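Chapter 7
Measuring Before You Move

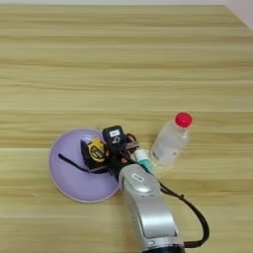
Start with the tape. Not the boxes, not the van. Most of the trouble in a move comes from a couch that won't turn on the landing, and you can find that out in two minutes at home.

What you need for this chapter: a tape measure, a strap or a length of flat webbing, pencil, paper. A plate or shallow dish to keep the small stuff together. Any plate. Pick one spot in the room and put it back there every time, tapes vanish.

Why the strap? Curved things. A tape measure is stiff and it lies to you around a rolled armrest or a barrel. Wrap the strap, pinch it where it meets, lay it flat, then measure the flat part. We do this properly in Section 7.3.

Three numbers for every piece: height, width, depth. Write them in that order, always. Then the same for every door it has to go thru. Measure the opening itself, between the stops, with the door open as far as it goes. Handles stick out. So do hinges.

A worked case, used through the whole chapter: the Pētersons apartment, third floor, going to a ground floor unit on Stastel Street. One wardrobe, 187 cm tall. Hallway ceiling is fine, stair ceiling is not. One bookcase, 180 cm. Living room wall at the new place, 538 cm end to end, but with a radiator in it, so the usable length is less. How much less is Exercise 2.

The Podik sheet at the back of the book has blank rows for all this. Copy it, dont write in the book if it belongs to the school. The Zeritari sheet is the same thing for stairwells and elevators.

Units. Pick centimeters or inches and stay there. Mixed lists are were the mistakes happen.

By the end of the chapter you should be able to:

Measure a room and draw it to scale
Measure a curved or soft object with a strap
Check a piece against a door, a landing and an elevator

7.1 Reading the tape

The hook at the end is loose on purpose. Leave it alone. It slides by its own thickness so that pushing against a wall and pulling on an edge give the same reading.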